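Bracket under desk top hangs down, leaves marks on plastic bin
Home Help Board > Furniture > Desks and Shelves
233 views, 2 replies

Posted by Nurkesell

I put together a wood table for our work room in May. The top is pale and the side panel is the same wood. There is a small metal bracket at the corner where the two meet, and it sticks down lower than I would like. I keep a light blue plastic bin under there for cables and paper. Every time I pull the bin out, the rim catches on the bracket and gets another white scratch. The bin is smooth plastic and the scratches bother me, even if they hardly show.

Can I take the bracket off, or is it holding the top on? And is there anything that gets scratches out of plastic like this?

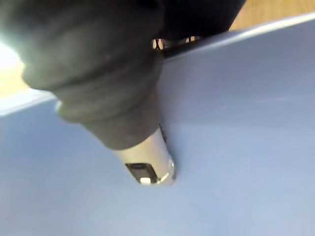
Page last changed: May, 4:20 pm

The floor is carpet tile, if that matters. The bin does not slide well on it so I end up lifting it, and I think that is when it catches.

Ute Brinkmann

Leave the bracket on until you know what it does. On mine (an Astton, 68 inches wide) the corner brackets kept the top from shifting sideways, and the table wobbled when I took one out. Look for screws going into the wood. If it is only a cable clip it will usually have 2 short screws or none at all, and it can come off.
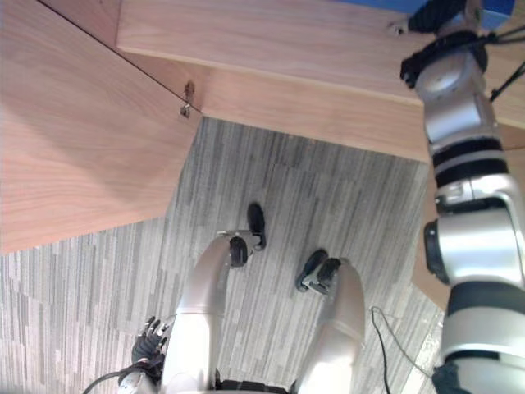 Also check whether the seam at the corner is tight all the way along. If it opens up when you lean on the table, tighten everything before you decide about the bracket. Use a hand screwdriver. A drill will strip soft wood in a second.

For the scratches, wash the bin with dish soap first. Some of the white is probably just scuffed dust. Deeper ones stay. I tried plastic polish on a storage box for 20 minutes and it looked a little better, then I gave up.

Zamudio

get a shorter bin. or stick a felt pad on the bottom of the bracket, the kind for chair legs

Nurkesell

Felt pad is on for now. Will check the screws when I have the table cleared off.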